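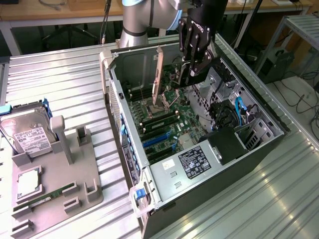 Figure 2. Desktop tower with the side panel off and the CPU socket empty.

3.2 What people keep, and why

I went into the Harkden interviews expecting to hear a lot about money, and boy, was I wrong! Of the 169 households we visited, only 20 told me they were holding on to an old computer for what it might sell for. Most talked about photos (wedding photos, mainly) and a vague plan to get them off "some Sunday". Ruben Dierckx and I had left a single line on the form for this, and people filled the margins.

The machines lived in attics, under stairs, and in one case behind a piano. When I asked how long they had been there, the answers drifted, so I coded anything over 10 years as one group and stopped pushing. Venen looked much the same, though folks there were quicker to mention the drive out to the recycling center. A few had tower cases like the one in Figure 2, already opened up by a nephew or a neighbor and never closed again.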